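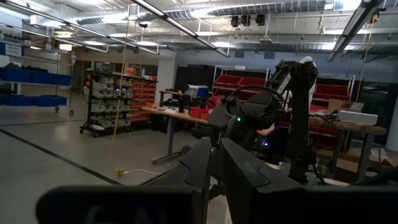
The Last Bus From Clodholm

The night bus from Clodholm to Farnance leaves at twenty minutes before midnight, and on a Monday in September it left with six passengers. I was one of them. Two were nurses going on shift. One was a young man with a bag of bread, and he slept before we passed the last street light. The other two sat together in the back and played cards on a folded coat.

I have lived in this region for many years, and I came here without a car and without a license to drive one. At home, in the country where I was born, the bus was for schoolchildren and for old people, and I thought of it like this also when I arrived. Then I took a job in a bakery in Stodell which began at two in the morning, and I discovered that the only way to reach it was line 262. I rode this line five nights a week for almost four years. So I can't pretend that I am neutral about it.

Next spring the line will be shortened. It will stop at Husar, which is about halfway, and the part from Husar to Farnance will be served by a van that a person must order by telephone one day before. The bus company calls this a flexible service. The nurses, when I asked them, used another word.

A road made for salt

The road the bus follows is older than any of the towns in their present form. It was a salt road. Wagons came up from the coast at Farnance and went inland, and where the horses had to rest, somebody opened an inn, and where there was an inn there was soon a smith and a church. Stodell grew in this manner, and Husar too. Clodholm is different. It was built by a paper mill, all in the same brick, and it still looks like a town which was ordered from a catalog.

The first motor bus on the road ran only by day, twice in each direction. The night departure was added for the mill, which worked in three shifts and needed people from the coast. In the best years, the old timetables show four buses each night, and the last of them carried so many workers that a second vehicle followed behind it as far as Stodell. When the mill closed its night shift, three of the four were taken away. The one that remained was kept, as far as I can learn, for no special reason. It stood in the timetable and the years passed.

By this time other people had found it. The hospital in Farnance had grown. The fish market opened its doors at four. There were the bakeries, the cleaning firms, the hotel kitchens. None of these workers had asked for a night bus. They took their jobs because it existed, as I did.

What one sees at night

From Clodholm the bus climbs for fifteen minutes through forest, and there is nothing to see but the road and now and then the eyes of a deer. The driver puts out the lights inside after the first stop. It isn't in the rules, I think, but every driver I knew did it, and the passengers would have complained if he did not. In the dark the talk becomes lower and soon it stops.

After the forest comes the plain. In September the fields are already cut, and when there is a moon the straw looks almost white. You can see the church in Stodell a long time before you arrive. The bus goes around the market square, although it is a detour, and waits there seven minutes. In my time there was a kiosk which sold tea through a small window until one o'clock. The window is closed now with a board, but the drivers still wait the seven minutes, and some passengers step down to smoke or only to stand.

Husar is the coldest stop. It lies in a hollow by the river, and the fog collects there from the end of summer. The shelter has a bench, a lamp and three walls. This is the place where the new van is supposed to meet the passengers. I stood in the shelter for the time it took the driver to check a tire, and I tried to imagine waiting for a telephone order in January. I was glad when the door opened again.

From Husar to the coast the road follows the river and the bus goes faster. One smells Farnance before one sees it, the sea and also the diesel from the harbor. At the hospital stop the two nurses went out through the front door and said good night to the driver, and he raised one hand from the wheel.

The arithmetic

The company published its figures in the summer. In the last year the night bus sold a little more than 4000 tickets on the section from Husar to Farnance. A ticket for the whole line costs less than a sandwich, so it is easy to understand that this doesn't pay for the driver and the fuel. I don't think the company is lying. I have read the report twice, with a dictionary for the more difficult parts, and the sums are correct.

But the report counts tickets, and most of the regular passengers travel with a monthly pass. Passes are counted at the office where they were bought. A nurse who lives in Clodholm and buys her pass in Clodholm is a Clodholm customer, even if she rides each night to the sea. There is one sentence on this in the report, in a note at the bottom of a page, in small letters.

A petition lies on the counter of the pharmacy in Stodell and in the entrance of the hospital. When I looked last it had 707 signatures. I recognized some of the names. One was a woman who used to sleep on my shoulder, some years ago, without us ever having been introduced.

The way back

The bus stands in Farnance for 40 minutes and then it returns. I drank a coffee from the machine at the harbor station and watched the first trucks arrive for the fish market. The card players had gone. The young man with the bread had forgotten his bag on the seat, and the driver put it up in front, beside the window, where he would see it the next night.

On the return there were nine of us. Most had finished work, and they sat the way people sit after work, with the legs long and the hands open. At Husar there was fog. At Stodell we waited our seven minutes, and I stepped down and walked once around the square. The bakery where I worked had its light on and the back door was open for the heat. I could smell the rye. Then the driver started the engine, and I went back to my seat.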